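Friday, April. Workshop notebook, bench two

Kettle's on, rain's hammering the roof, and I've finally got a clear morning to write up the treat pouch business before I forget which version did what. Wing-sze asked me to put down the bits that went wrong as well, so this is going to ramble.

Where we left off: the Bellis pouch (the one with the magnetic lip, for people doing recall and loose-lead work) was coming back from the testers with the same grumble. It opens beautifully and then it won't stay open. You go in for a second bit of cheese, the lip's snapped shut, the dog has already sat, and by the time you've dug your fingers in he's stood up again and you've paid him for standing. Mared reckons that's half her class's problem in a nutshell. Her beginners blame themselves, poor things, and it's our magnets.

So version five has the weaker pair, set 13 mm further apart. I wore it on the morning walk all week with Jandeck (kelpie cross, four years old, will work for carrot but would rather not). Much better! It stays open when I push it open and shuts when I squeeze. It also opened by itself when I bent over to pick up after him, and he had most of a roast chook before I'd tied the bag. Lovely recall off the ducks straight after, mind you, but I can't claim that as a result.
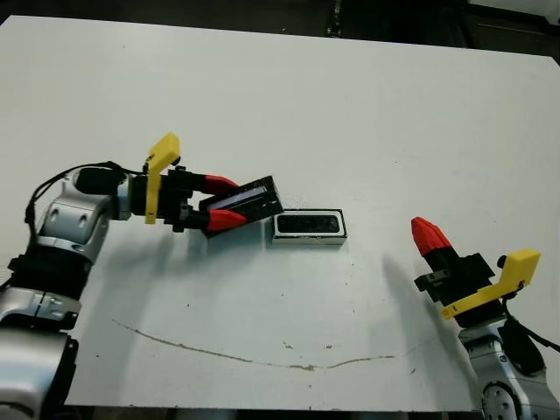
Next thing was the liner. We've been using the coated nylon off the big roll, and it wipes out fine but it stinks by day three if you carry liver. I washed one liner over and over, on cold with the ordinary powder, and gave up at 52 washes. The coating was still on but the seam at the bottom corner had gone fuzzy and was catching crumbs. Wing-sze's suggestion is to turn the seam to the outside and bind it. Uglier, but you could flip the whole liner inside out under the tap. I cut two that way yesterday arvo and I like them a lot. The grey binding looks awful against the tan, so ignore the colour, it's what was in the drawer.

Weights, for whoever does the label: pouch with belt and full liner of kibble came to 762 g, and with the diced cheese, same fill line, 675 g. I did those twice as I didn't believe the first lot. I think the cheese was leaving gaps in the corners. Either way it's heavy for a kid on one hip, and Mared has three junior handlers in the Prorthorpe group. Could we do a small one? I'd sooner do a narrower pouch than a shallower one — you need the depth or the little hands tip it all out.

Clip. The plastic clip is staying. I know I said I'd look at the metal one, and I did, and it jingles. Mumia (Mared's old girl, the whippet) took one step back every time it touched the zip, and then wouldn't come in close for her hand touch at all. Swapped to plastic and she was back in with her chin on my knee inside ten minutes. She's only one dog, and a worried one, but I don't want a pouch that a worried dog has to get used to.

Two notes from Mared's Thursday class, copied off the back of her envelope. The zip pocket needs to fit a phone and a clicker together, and at the moment it's one or the other. And people keep clipping the poo bag roll to the same ring as the clicker, then grabbing the wrong one. Could go a second ring on the left. I'll sew one on tonight if the machine behaves, as it's been skipping stitches on anything thicker than two layers. 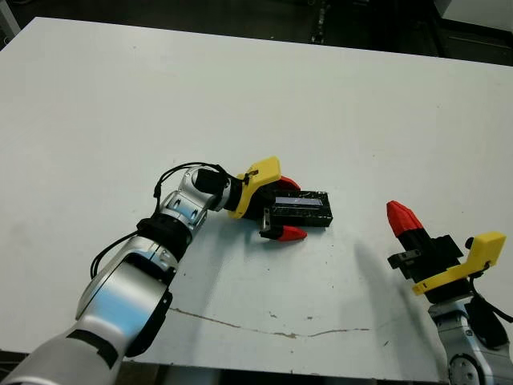
Should the pouch sit at the front or behind the hip?

Behind the hip, for nearly everyone. With it at the front the dog learns to swing round and stare at the food, and your heelwork goes crooked in a week. I start pups with it at the small of my back and reach round after I've marked. The exception is anyone with a crook shoulder, who can wear it on the side away from the dog and do just as well. We should say so on the card, and draw it, since the last card had four paragraphs on cleaning and not a word on where to wear the thing.

Still to do: cut the narrow one, order more tan binding, find out if the weaker magnets come in a smaller disc. Wing-sze has the supplier's number. Also I owe Mared a chook.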